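Back in the yard: collecting demos, part two
Oct 4, 2021

So I finally have a proper evening routine for this project! Dinner, coffee, then an hour or two of driving a robot around a backyard that only exists on my computer. The goal is the same as it was in May – gather enough examples of ordinary outdoor chores for the little learning model Natália Barros and I are training under the name Musar. This batch is all in the garden world, and I've gotten weirdly fond of it (the blue slide! the palms!).
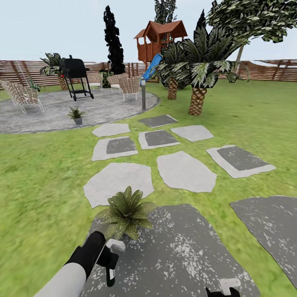

Do you need a real robot to start collecting examples?
A simulator is enough to get going, as long as you plan to add some real recordings later and check that the model copes with both.

We have 1,467 episodes saved now, which sounds like a lot until you start throwing out the bad ones. I toss anything where I got stuck, changed my mind halfway or let go of the controls to answer my phone. Natália is kinder and keeps the slow ones – she thinks a hesitant demo still teaches something. We've argued over this for 2 weeks and I'm not budging.

Small things are what I want more of. A can on the concrete is a nice target, and the patio gives you lots of open floor to come at it from different sides.
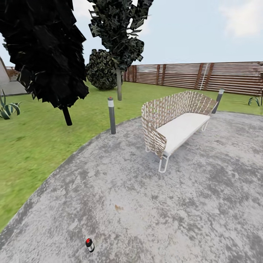 What I'm changing for the next batch

Shorter episodes, for one. I'm also moving my start positions around more, since I kept beginning from the same comfortable spot and the model picked up my habit right away. Plants get their own folder too, with all those leaves to reach past. 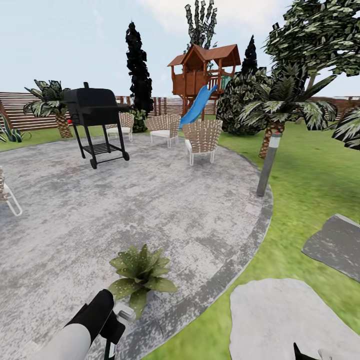 Arm down by the speckled plant, grill and chairs farther back on the patio.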